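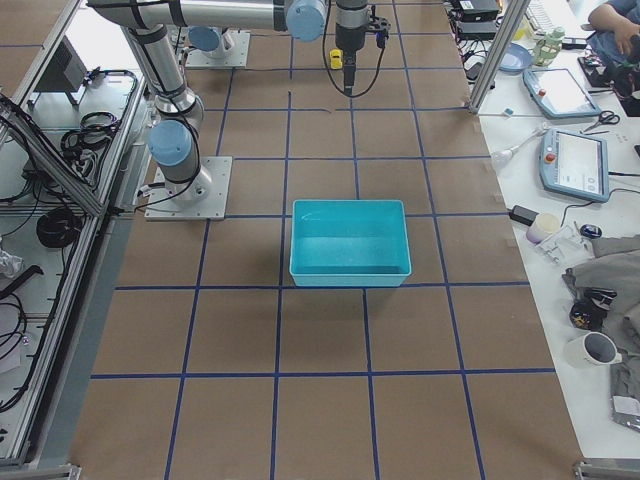 Progress report to the Narby Fund
Toy library sorting room
September 6, 2026

Work on the sorting room is on schedule. The large brown table is in use and its top has been marked into a grid with dark blue tape, so that each donated toy can be given a square while its parts are matched up. Some of the tape has already come loose or shifted and one strip stops short. Gudrun Wendt will redo the worst lines this month. We would like to try a stronger tape and have asked for a sample.

The turquoise plastic bin is the type we propose to buy for finished sets. It has rounded corners and smooth sides and wipes out easily. We tested 2 models and the other one cracked at the rim. Volker Nolte has a quote for 50 bins, delivered in one lot.

Spending to date is $800, all of it on the table, tape and shelving. Nothing has been charged to the bin budget yet. Receipts went to Regula Rainer with the last claim.

Small vehicles remain the slowest group. They arrive mixed in with building sets and often lack wheels. Tamer Nseir is writing a one-page sorting guide for them, and a draft should reach you in three weeks.

Still open:
Approval of the bin order
Labels for the shelves (wording agreed, not printed)
A second lamp over the far end of the table

Please send the decision on the bins to Birgit Sperling. The supplier will hold the price for 6 weeks.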